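Filed under: Home, Kids' stuff, Bits and bobs
Print this | E-mail this to a friend

21/11/2020

Quick one tonight, tea is late. The foam shapes are finally out of their bag. Been sat in the cupboard since July, when Petronella passed them on with a box of puzzles and a recorder (thanks for that). Hearts, stars, cylinders, a hexagon. Lovely strong colours.

Put the maple board under them. Far nicer than the tray, and the grain is all wavy, I keep looking at that and forgetting the shapes. Got it from Werkano, 47 quid, more than I meant to spend. Rasmus says a bit of beeswax now and then and leave it alone.

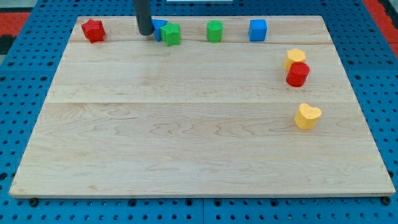
Still cant decide on storage. A drawstring bag means tipping the whole lot out to find one star. Okby do a shallow box with a lid, 2 for the price of one till the end of the month, so probably that. Sorting by colour or by shape? I say colour. Hazel says shape and wouldn't budge.

Also need to know how you clean foam. Warm water and a drop of washing up liquid is my guess but teh edges are quite rough and I don't want them going bobbly. Anyone tried it? Comments are open.

Right, potatoes are boiling over. More on the puzzles next time, two have peices missing.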